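Recording good teleop demos in the simulator, part 2

Okay, so you've got the leader arm mapped and the sim arm follows you without jumping. Now for the fun bit! I recorded 30 demos for my first Pernavis task and threw out 22 of them (ouch), mostly over sloppy approaches, so let's fix that before you hit record.
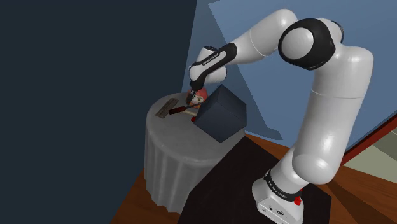

Slow down for the last stretch before the grasp. I come in high, stop, then drop straight down with the fingers pointing at the table, and I keep my wrist still the whole way. With a big blue cube sitting right beside the small red and white thing, a sideways swoop is asking for a bump, so go vertical and close gently.

Hold for 2 seconds after you close, then lift. Jintana taught me that one and my replays got way cleaner!

If you fumble, don't rescue it. Stop, reset, and record again. Save the keepers in their own folder and play each one back at half speed before you train.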